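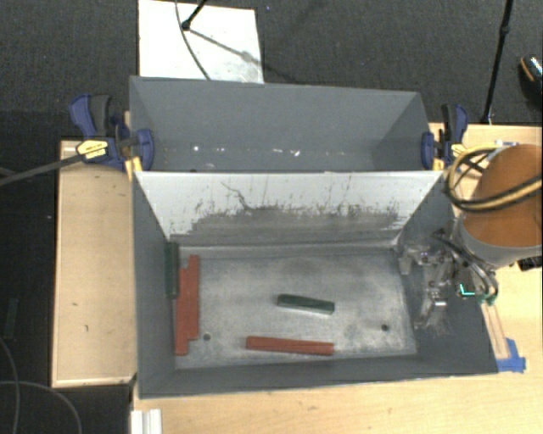
Sorting robots still slow at the jobs people find easy, Dristville trial finds

2023-02-15

A robot arm that can move parts from one bin to another without being told where each one sits is getting better at the work, but it is still a long way short of a person on the same bench, according to results released by Mundus, a small automation firm in Dristville.

The company has spent the past several months testing arms on what it calls "plain chores", the kind of picking, sorting and tidying that fills hours in a stockroom and never makes it onto anyone's job description. The trial was paid for in part by Bramwell, a hardware wholesaler that wants to know whether a machine could take over the sorting of returned goods at its Dristville warehouse.

The answer for now is a qualified no. In its latest round of testing, the arm made 3,000 attempts to pick up a block from one bin and put it in another. It failed on 836 of them. Most of the failures were simple misses, where the fingers closed on nothing or on the side of the bin. Others were drops, and a smaller share were cases where the arm picked up two blocks at once and carried both across.

A person doing the same work would hardly ever miss, the company said.

Blocks were chosen for the trial because they are cheap, tough and easy to replace. They also make for a fair test of a problem that comes up in every stockroom. When an item lies by itself in the open, the arm does well. When it is pushed hard against the wall of a bin, or lying flush beside another item of the same shape and colour, there is no gap for a finger to go into. A person gets around this without thinking, by tipping the thing with a fingertip or sliding it into the clear. The arm has to learn to do that as a separate step, and it often chooses the wrong direction to push.

Mundus said wall and corner picks made up more than half of the failures, although they were a much smaller part of the attempts. The firm has since changed the way the arm approaches a wall and says early runs look better, but it has not released figures for those.

Speed is the other sticking point. The arm averages 300 picks an hour when things are going well. Bramwell's own staff sort returned goods faster than that, and they do it while checking for damage, reading labels and setting aside anything that needs a second look. The arm in the trial does none of those things. It knows what a block is and where the other bin is, and that is the extent of it.

Bramwell said in a written statement that it had gone into the project with modest hopes and was not disappointed. The wholesaler has no plans to buy the system this year. It said the most useful part of the trial had been learning which jobs in its warehouse were worth handing over at all. Moving boxed goods of a standard size was one. Sorting a tote of loose fittings, some in bags and some not, was at the bottom of the list.

The firm also looked at how much looking after the machine needed. During the trial, 2 people were assigned to it on each shift, one to run the software and one to reset the bins and clear jams. Mundus said a finished product would have to run with a single operator watching several arms before the numbers made sense for a business the size of Bramwell's. It did not say when that might happen.

Household chores are further off again. A second strand of the work, called Flodia, is meant to find out whether the same methods could be used in the home -- putting away cutlery, picking toys up off the floor, sorting a basket of washing. So far Flodia has been tried only on hard objects that keep their shape. Cloth is on the list for later. A towel never lies the same way twice, and software that has learned to find the edges of a block is not much help with it.

There are more basic problems in a house as well. A stockroom bench can be set up to suit the machine, with bins in fixed spots and the lighting left alone. A kitchen can't. Drawers are left open, the dog walks through, and somebody moves the fruit bowl. Mundus said it would not put an arm in a private home until it could go a full day in a mock kitchen without needing help, and that it had not come close to that yet.

Shoppers may be under the impression that the job is already done. Clips of robots folding shirts and loading dishwashers turn up online every few weeks, and many are sped up or show the best run out of many. Mundus said it gets regular calls from people asking what a home model would cost and when they could order one. It tells them there is nothing for sale.

Staff at the Bramwell warehouse were briefed on the results at a meeting in the lunchroom. The company told them that no positions would change as a result of the trial, and that anyone interested in learning to run the equipment could put their name down for training. Several have done so.

The next round of testing is due to begin in July. It will use real returned goods in place of blocks, starting with boxed door hinges and packets of screws, and will include a check for torn packaging. Mundus said it expects the failure rate to go up at first.

Bramwell has agreed to supply the goods and a corner of its receiving area for the work. Results from that round will be made public by the end of the year, the two companies said.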